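Reading time: 2 min

The April gripper fault, in one picture and some notes

In April we had a fault with our hand-held grippers, and we promised the other groups that we would write down how it went. I am sorry for the short gallery. We were busy with the problem and did not think so much of photographing.

The fault came in the table clearing task. The operator takes a gripper in each hand and clears away paper cups, and the recording is used later to teach the arm. In 8 of 310 recordings the log said the right jaw was fully open while it was in fact holding something. Freya Marsden found it when she compared the log with the video, late in the evening. If the arm learns from such data, it may open above the table and drop what it carries. 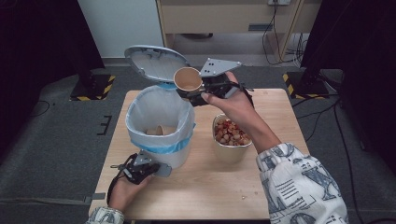

Pokura Handling Group, Workshop 2

Clearing paper cups into the white bin with the lid up. One cup lies already in the bag, the other is in the jaws of the right gripper. The bowl of snacks stays on the table in this task.

We looked first at the jaws, and this cost us two days. Howard Bramwell cleaned them and measured the opening again and again, and every time it was correct. Then Ifor Edwards asked to see how the operator moves. When the right hand reaches far to the back, the cable can pull at its plug. With a small pull the position signal goes away for a moment, and the software wrote "open" when it had no signal. So there were two mistakes, one in the cable and one in our program, and the second is the more serious one.

The software now writes "no signal" and stops the recording with a sound. The plug has a clamp which takes the pull. Recording 1233 was the first with both changes. We have taken the 8 bad recordings out of the training set, but they are kept in a separate folder.

If you borrow the grippers, please check the clamp before you start, and tell Howard if you hear the sound more than once in a session. The left gripper has the old plug until the new clamps arrive.

Text: Clive Bloxham

We use cookies to count visits to this page. Accept | Settings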